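社区互助 > 居家与爱好 > 烘焙面包 > 天然酵种

11月29日 星期日
发帖人:Darlene Li

标题:黑麦酵种一到冬天就懒洋洋的,怎么把它叫醒?

大家好!我从八月开始养酵种,当时厨房热得像蒸笼,我的黑麦种四个小时就能翻倍,顶着盖子往外爬,我高兴得拍给全家人看。做出来的乡村面包也很争气,切开全是漂亮的气孔,邻居还来要过一小罐去养。

入冬以后画风就变了。同一袋面粉,同一个罐子,早上七点喂,到晚上才勉强长高一点,表面有几个小泡,闻起来酸得冲鼻子,有点像指甲油。上周末我照旧配方做了一个大面包,主面团揉完1092克,放了一整天,进炉的时候还是扁扁的一摊。烤出来皮硬,心子又黏又实,我先生很给面子地吃了两片,剩下的我切成丁烤成了面包干(配番茄汤居然很好吃!)。

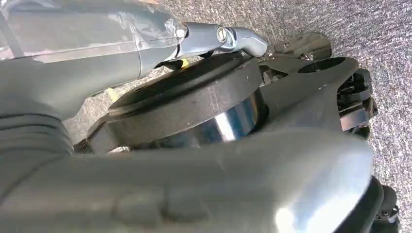 我现在的喂法是1:1:1,也就是种、粉、水一样重,粉是一半黑麦一半高筋,每天喂一次,水直接用水龙头的冷水。罐子放在窗台上,因为夏天就一直放那里。我手上有一本Clernstead烘焙小组印的入门册子,里面只说“室温存放”,可是室温到底算几度呀?

想请教的是:这个种还有救吗,还是重新起一个更省事?另外圣诞前我想给同事们烤黑麦葡萄干面包,时间还来得及吗?谢谢各位!
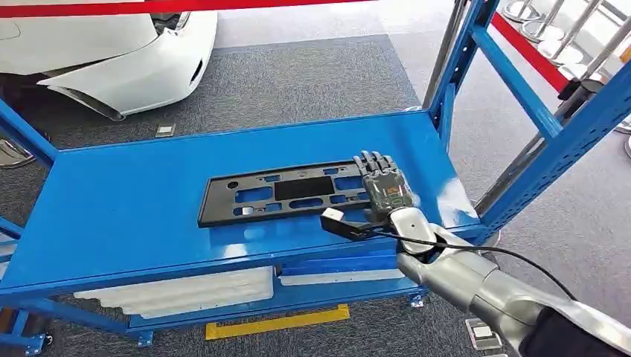

Hipólito Tapia 的回复

当然有救!千万别倒掉!你这个种没有病,它就是冷了,又饿。指甲油那个味道是典型的饿过头,我自己的种每年冬天都要来这么一出,现在闻到我反而觉得亲切,哈哈。

先说温度。窗台大概是你家厨房里最冷的地方了,尤其是夜里。把罐子挪走,挪到冰箱顶上、路由器旁边,或者关着的烤箱里只开照明灯(一定要在烤箱门上贴个条子,我有一次忘了,预热的时候把罐子一起烤了,心疼了一个礼拜)。能稳定在25到27度最理想,有个几十块钱的小温度计就够用。

再说水。冬天自来水冰手,你拿它去拌一小坨种,等于给它洗冷水澡。换成摸上去微温的水,30度出头,别烫手就行。

喂养比例也要改。1:1:1在放得久的时候粮食不够,我建议连着三天这样来:

早上留20克种,加40克粉、40克温水,搅匀,罐壁上套一根皮筋做记号。

晚上看一眼。如果已经涨过又塌下来,马上再喂一次;如果还在涨,就等它到顶。

这三天全部用黑麦全粉,等恢复了再掺高筋。黑麦里矿物质多,酵母特别爱吃,效果你会看得见的!

一般到第二天晚上就会有起色。等它能在六小时以内翻倍,而且闻起来像酸奶加一点苹果,就可以做面包了。圣诞前完全来得及,我甚至觉得你下周末就能开烤。

丢弃的那部分别浪费,加个鸡蛋、一点盐和葱花,摊成薄饼,早餐就有了。

Lorne Robichaud 的回复

Hipólito 讲的喂养我都同意,我补充面包那边的事,因为种养好了,主面团冷的话照样会扁。

你写“放了一整天”,我猜问题一大半在这里。看钟不如看面团。我冬天做黑麦面包,会先量面粉的温度和室温,再倒推水温。有个很好用的土办法:想要的面团温度乘以3,减去室温,减去粉温,剩下的就是水温。比如想要26度,室温18度,面粉也是18度,那就是78减36,水用42度。水先跟面粉拌开,再放种,别让种直接碰热水。手揉的话这个算法相当准,机器揉会多带一点摩擦热,水温再降几度。

发酵的时候把盆放进一个大保温箱,旁边塞一杯热水,盖好,两小时换一次水。我用的是Altent的旧野餐箱,盖子都有点歪了,照样管用。黑麦比例高的面团不会像白面团那样鼓得圆圆的,你要看表面:出现细细的裂纹和小针孔,就差不多该进炉了。等到针孔连成片,就过头了。

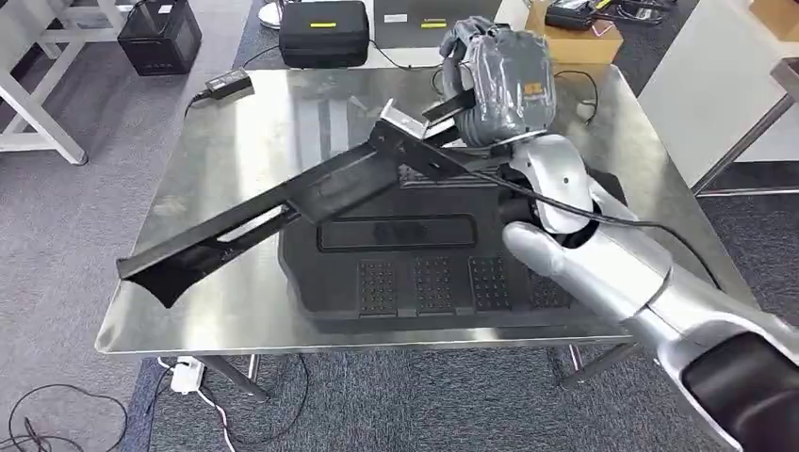 葡萄干那款的做法

既然你提到圣诞,我把自己每年都烤的这款抄给你,两条吐司模的量。

前一晚:黑麦全粉200克,温水200克,活跃的酵种40克,盖好,放暖和的地方过夜。

第二天:高筋粉450克,黑麦粉100克,水330克,盐12克,蜂蜜一大勺,跟前一晚的面糊全部混合。面团会很黏,手上沾水来操作,不要一直加粉!葡萄干先用热红茶泡半小时,沥干再揉进去,不然它们会在炉子里吸面包的水分。

第一次发酵到体积长出一半多一点,装模,第二次发酵看裂纹。烤箱预热到240度,进炉喷蒸汽,烤15分钟后降到200度再烤35到40分钟。中心温度我习惯烤到96度以上,换算成华氏的话我记过一笔,211度出炉的那次偏干,所以别再往上走了。

最难的一步是等。黑麦面包出炉当天切,里面一定是黏的。用布包好,放到第二天再切,香味也会好很多。你那个“又黏又实”的心子,搞不好有一部分就是切早了。

Murray Després 的回复

买一包干酵母,加一小撮进去,省心。我都这么干。

Darlene Li 的补充

太感谢了!我刚才去量了窗台,14度!!难怪它不想动。罐子已经搬到冰箱顶上,皮筋也套好了,水换成温的。Lorne 的公式我抄下来贴在橱柜门里面了。还有,那个面包我确实是出炉半小时就切的,实在太香了忍不住……

评论(4)

Réjean Paquette:冰箱顶上如果是新款冰箱未必暖,我家那台就是凉的,先放温度计试一晚。

Hipólito Tapia:说得对!那就用烤箱灯。贴条子!!

Réjean Paquette:葡萄干换成杏干可以吗?家里有一大包没人吃。

Lorne Robichaud:可以,切小一点,泡的时间加倍。我还放过核桃,烤香了再揉进去,特别好。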